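1 May 2022. Suture practice, Lakness bench

Quiet Sunday, so I gave the whole morning to the pale tissue pads and let the coffee go cold. The one from the Clesel box has a lovely bumpy surface, and the red line is easy to follow (a relief after the Eninau ones!). Black thread again, two knots to begin with, and I took my time over both.

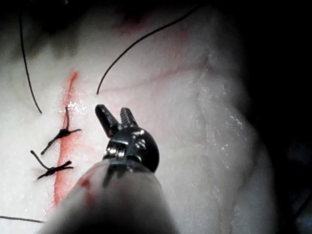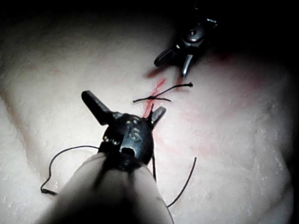 For July I'd like us to try a finer thread and write down the bite spacing as we go. Pad log is at 41 now, so please keep adding to it, and do wipe down the tray before you leave.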